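Fletiseo Opens Table Soccer League for Players With Very Little Room

Fullurby, August – Fletiseo, the maker of small games for small apartments, today announced the opening of its first Tabletop League, a season of miniature soccer played on a mat that fits between the toaster and the mail.

Entries open Tuesday at 9 a.m. The league will run in the back hall at Plotisby, the former carpet showroom on the east side of Fullurby, and there is room for 84 players. Each will get a mat, a goal, a ball and a spare ball. The spare ball is the result of testing.

"We made 1,000 sets for the first run and 1,000 extra balls," said Milan Meijer, founder of Fletiseo. "By the end of the second week of testing I wanted to order more balls. They go under the fridge. They go in shoes. Teun found one in a sugar bowl, and we had not been playing in that room."

The game, called Espiritu, has been in the works for almost two years. It began as a full-size table game with rods, handles and a scoreboard. Meijer's first version took up an entire dining table and could be moved only by people who were already annoyed with each other. Later versions lost the rods, then the scoreboard, then the second goal.

The loss of the second goal was the subject of much debate at the company. Under the current rules, both players attack the same end and take turns. Each turn starts at the center circle and ends with a goal, a miss, or the ball leaving the table, which the rule sheet calls "a long miss."

"I was against one goal," said Teun Leemans, who wrote the rules and has rewritten them often. "Soccer has two. People have been pretty firm on that. But with two goals, one person always had their back to the wall and the other person had all the elbow room, and the testers complained about the wall more than they complained about anything I had done. So now they both get the same wall."

Players move the ball with a finger, a pencil or a wooden spoon, chosen before the match and kept until the end of it. Blowing is allowed only in the penalty box. Tilting the table is a foul. Leaning on the table in a way that happens to tilt it is also a foul, and Leemans would like it known that he has heard all the explanations.

A match lasts ten turns each and takes less time than boiling pasta, though the company advises against doing both at once.

League nights will be refereed by Bart Dierckx, a retired gym teacher who spent many winters in charge of indoor soccer and says he was looking for something quieter. He will carry yellow and red cards cut down to the size of postage stamps. Early plans for a whistle were dropped after a trial in the hall, where the echo was found to be longer than most of the matches.

"You'd think it would be a calm game," Dierckx said. "I've seen a grown man ask for a replay of a ball he flicked into his own coffee."

The playing kit is simple. The mat is green with rounded corners, striped light and dark like a ground that has just been mowed, and marked in white with a center circle, a halfway line and a penalty box at each end. The far box is for scoring in. The near box has no purpose under the current rules, but Meijer likes how it looks and has declined to remove it. The goal is white plastic and stands just past the end of the mat. The ball is black and white and close to a marble in size.

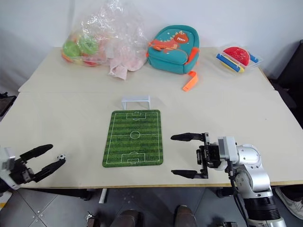 Tables for the season are being fitted out by Wim Aerts, who has asked that players stop referring to them as "the stadium." Each one will be checked with a level before league nights, a step added after a test final in which every shot drifted left and both finalists blamed their spoons.

Spectators are welcome, within reason. Because the ball is hard to see from more than a few steps away, the Plotisby hall will offer standing room only, in a loose ring, with the tallest people asked to go to the back. A chalk line on the floor will show how close is too close. Anyone whose sleeve touches the pitch will be sent to stand by the coat rack for the rest of the match.

The prize for the season is a cup. It is an egg cup, and it has been engraved.

Tomomi Amano, who won the test season using a pencil and has already entered the league, said she was not feeling any pressure. "I practice at lunch," she said. "I've got it to where I only lose the ball every few days. My cat has stopped helping, so that's made a difference."

Players who want to practice at home before the season starts can pick up a set at the Plotisby front desk during opening hours. Fletiseo suggests a flat table, decent light and a rolled towel along any edge that faces a heating vent. Extra balls are sold by the bag. The company will not say how many the average household goes through, but the bags come in one size and it is large.

Entry forms are at the front desk and should be returned there in person. Players must name their finger, pencil or spoon on the form. Changes can be made up to the first match, with the consent of the referee, who has said he will probably give it.

Press contact: Teun Leemans, Fletiseo, at the Plotisby front desk. Please do not lean on the tables while waiting.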